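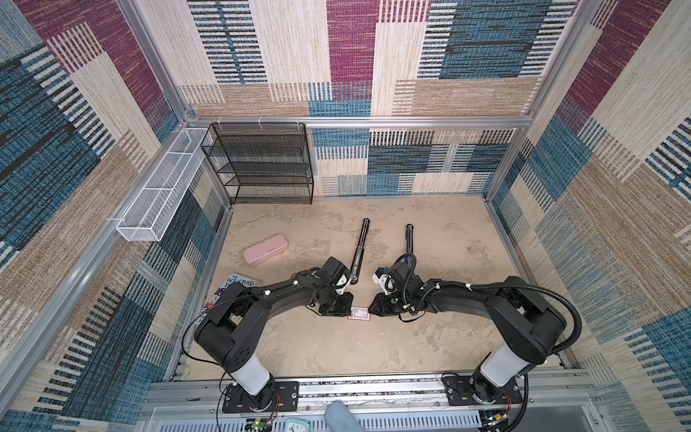
Enregistrer des démonstrations pour une tâche de rangement à deux bras

Cette page décrit la procédure suivie à l'atelier de Lononville pour constituer le jeu Chamoun : des affaires de bureau posées en désordre, que les deux bras doivent ranger. Elle suppose que la cellule est montée et que le logiciel d'enregistrement Cinen est installé. Pour le montage, voir la page de Zatville.

Avant de commencer

Fermez les programmes qui utilisent les ports des bras. Lancez Cinen, créez une session et donnez-lui le nom de la tâche, sans accent ni espace. Vérifiez que toutes les vues s'affichent. Une vue figée se repère mal au repos : bougez un poignet et regardez si l'image suit.

Disposer les objets

Pour chaque épisode, changez la position et l'orientation des objets. Un stylo, une trousse fermée, un livre pour enfants et une petite carte suffisent pour un premier lot. Laissez certains objets partiellement masqués par un bras au départ, le modèle rencontrera ce cas. Évitez de reprendre de mémoire la disposition précédente - on finit vite par en répéter trois ou quatre.

Régler les vues de poignet

Amenez chaque pince au-dessus d'une zone dégagée du plateau, doigts ouverts et pointés vers le sol. Les deux doigts doivent apparaître en bas de l'image, de part et d'autre du rail central. Un léger flou sur les doigts est acceptable, la mise au point se fait sur le plateau. Si un reflet blanc touche le bout d'un doigt, baissez l'éclairage de ce côté et recommencez.

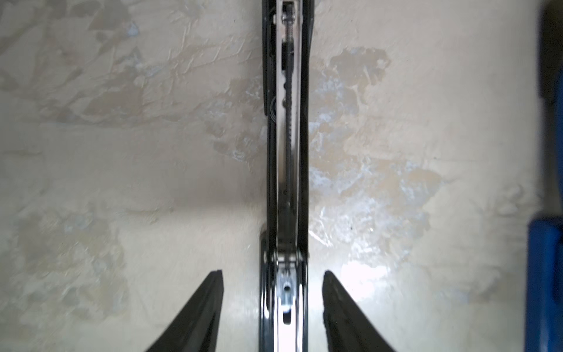 Enregistrer un épisode

1. Ramenez les deux bras en position de départ.
2. Démarrez l'enregistrement et attendez une seconde avant le premier geste.
3. Exécutez la tâche à vitesse régulière, sans pause au-dessus des objets.
4. Si une prise échoue, reprenez l'objet dans le même épisode et cochez « reprise ».
5. Arrêtez après le retour des bras.

Un épisode de plus de 40 secondes est à refaire. Faites une pause tous les 11 épisodes, la qualité des gestes baisse ensuite.

Trier et exporter

Relisez chaque épisode en accéléré. Supprimez ceux où une main entre dans la zone de travail ou dont une vue manque. Gardez les reprises, avec leur étiquette. Un premier entraînement est possible à partir de 100 épisodes valides ; le jeu Chamoun en compte 208 dans sa version de novembre.

L'export se fait par le menu Session. Le dossier produit contient les vidéos, les positions articulaires et le fichier d'étiquettes. Copiez-le en entier, Cinen ne sait pas recharger une session incomplète.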